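Reading the Game Through Numbers – Handout 2
Course tutor: Glenys Powell

Welcome back, and thank you for bearing with me through the long business of corner counts last time. We're moving on to something I'm very fond of, the humble passing table, and I hope by the end you'll be fond of it too (or at least less suspicious of it).

A passing table tells you who gave the ball to whom, and how often. Read across a row for passes given, down a column for passes received. Please get this the right way round before you start, as I've marked many a cheerful essay in which the goalkeeper was praised as the busiest receiver in the side!

Our worked match is Ustlow against Jondier, played in August. Between them the two sides attempted 1596 passes, and 1197 reached a teammate. Divide the second figure by the first and you get 0.75, so three passes in four were completed. It's a perfectly good number, but it belongs to both teams together, and it can't tell you which of them was careless. For that you need to split the table by side, then by third of the pitch. A full back rolling the ball to a centre half under no pressure at all counts the same as a midfielder threading one between two markers, and I think we'd all agree those are very different afternoons' work.

Some things to look for when you split it:

Long rows with short columns. A player who gives a lot and receives little is often winning the ball back.
Pairs. Leone and Sorrentino, on the Ustlow left, found each other 30 times – more than any other two on the pitch.
Substitutes. Work out passes per minute played before comparing anyone with a starter.

Reshma Coetzee asked last time whether blocked crosses count as passes. In our tables they do. Other tables leave them out, so always read the notes at the foot before you borrow a figure.

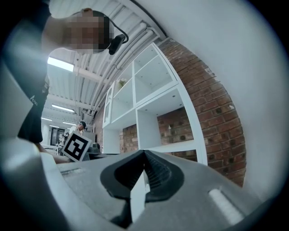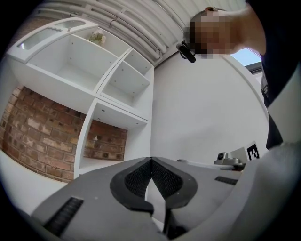
Both taken on the same occasion.

For next time, please read the Ruggiero chapter on pressing and bring your own split of the Jondier half of the table, on paper if you can manage it.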